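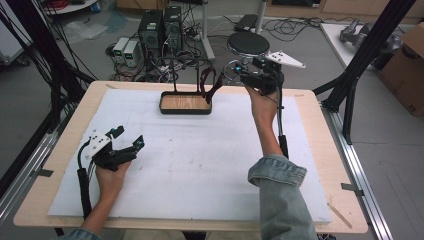 When does a shareholder have to own Lilteck to receive the August dividend? You need to be on the register at the close on Wednesday, and a purchase made that day settles too late.

Asif Bajwa wrote:

> I hold 194 shares of Lilteck in the Jokdale account and want to add 70 more. If I buy on Wednesday morning, do all of them get paid? Also, does the reinvestment plan round down?

The 194 get paid. The 70 do not, unless the order fills by Tuesday's close — Jokdale uses next-day settlement.

## Reinvestment

- The plan buys fractional shares, so there is no rounding down.
- Gatti runs the plan and charges no commission on the purchase.
- Enrollment changes close at 4 p.m. on the record date.

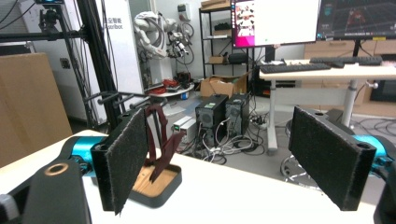 ## Taxes

Reinvested dividends are taxed as if paid in cash. Keep each statement, as every purchase has its own cost basis. My Zorneswood lots now run to 35 lines, and the broker's export left out two of them.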